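Part-Time Office Assistant, Kurko Print Supply

Posted May 17, 2019

Kurko Print Supply is hiring a part-time office assistant for our order desk. We sell ink, blank shirts, transfer paper and small presses to schools, clubs and print shops. The office shares a building with our warehouse on Kendis Street, two blocks from the Bhattacharjee Building and its public parking lot.

The job is mostly order entry and phones. Orders come in by email, by fax and through the web store, and the assistant keys them into Tetus, our order system. You do not need to know Tetus already. We train everyone on it during the first two weeks, and there is a printed manual at each desk.

Other regular work includes:

Answering calls about stock, delivery dates and returns
Matching packing slips to invoices before they are mailed
Filing supplier price sheets and taking old ones out of the binders
Ordering office supplies
Helping with the yearly stock count in February

The busy stretch runs from late summer until the schools have their fall orders in. During those months we may ask you to add a shift. We post the schedule 3 weeks ahead and try not to change it after that. 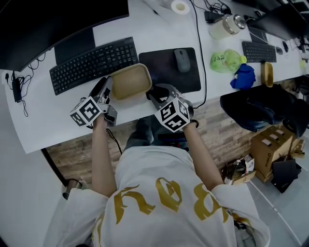 Hours are four afternoons a week, from 1:00 to 5:30. Pay is hourly and depends on experience. Part-time staff get paid holidays that fall on a scheduled shift, a discount on anything in the catalog, and paid sick time after 90 days. There is no health plan with this position. Full-time openings do come up, and we offer them to current staff before we advertise.

We are looking for someone who types accurately and can stay polite on the phone with a customer whose shirts have not arrived. A high school diploma or GED is required. Office experience helps but a good record in retail or food service is fine too. Spanish is a plus. You should be able to lift a 30-pound carton now and then - most of the heavy work is done by the warehouse crew.

Dress is casual. T-shirts are fine all year. Closed-toe shoes are required if you are going into the warehouse, even for a minute.

To apply, send a resume and a short letter telling us which afternoons you can work and when you could start. Mail it or drop it off at the front counter in an envelope marked "Order Desk." Please do not call to check on an application. We will contact everyone we want to interview.

Interviews take half an hour and include a short typing test using sample orders. We will ask for two references, at least one from a past supervisor or teacher. A new hire who completes the first six months receives a $500 bonus, paid with the next regular check.

The position is open until filled. Kurko Print Supply is an equal opportunity employer.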